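Kitchen robots still slow at the simple jobs, Clandavetti trial finds

2023-04-17

A two-armed robot that is meant to help around the kitchen can manage some everyday chores but is still far slower than a person, according to results released by the automation firm Clandavetti.

The firm, which is based on the Fokcombe business park, has spent the past year teaching its system to do small jobs at a worktop: moving food from a board to a plate, putting things in a basket and clearing up after a snack. Most of the work so far has been done in simulation, where a computer model of a kitchen stands in for the real one.

Xolani Dlamini, who leads the project, said the kitchen had been chosen because the jobs in it look easy and are not.

"People see a robot arm in a car plant and assume it could make a sandwich," he said. "The car plant arm does the same thing in the same place all day. In a kitchen the plate has moved, the bread is a different shape and someone has left a cup in the way."

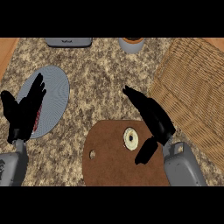

The team ran 4000 attempts in March, split between seven chores. The robot finished a little over half of them without a mistake. It did best at picking up a single item and putting it down somewhere else, and worst at anything that needed both hands to work together.

Speed was the other weak point. Jobs that a person would do in a few seconds often took the robot more than a minute, mainly because it stopped to work out where its hands were before each movement. Attempts were counted as failures if they ran past 300 seconds, and a good number did.

Dlamini said the hands themselves were no longer the main problem. The model used in the trial has fingers that can close on soft or awkward objects, and dropped items made up only a small share of the failures. More often the robot reached for the right thing from the wrong side, or knocked one object while going for another. 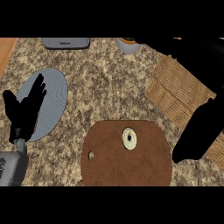

The next step is to try the same chores on real equipment. Clandavetti has agreed a trial with Staniforth, a chain of bakery cafes, which will let the firm set up a worktop in the back room of one of its shops. The robot will be asked to plate up baked goods and put used items to one side. It will not serve customers and will not handle knives.

Glenys Tapley, operations manager at Staniforth, said the company was interested but was not planning to change its staffing.

"We had a look at it and it is clever, but my Saturday starters are quicker," she said. "If it can do the boring bits at the end of the day without being watched, then we would talk about it. At the moment somebody would have to stand next to it."

She said the chain had looked at automation before. A Zasis tray-washing machine was put into two of its larger shops and has stayed, but it does one job and has to be loaded by hand.

Clandavetti is planning 600 attempts in the shop, far fewer than in simulation, as each one has to be set up and reset by a member of the team. Dlamini expects the success rate to fall at first. Real crumbs, real grease and changing light are all hard to copy in a computer model, he said, and the robot has not had to deal with any of them yet.

Asked when a machine of this kind might be sold for use at home, he would not give a year. The firm has no price in mind either – it wants to see the shop results before making any decision on a product.

Work at the cafe is due to begin once the safety checks are complete.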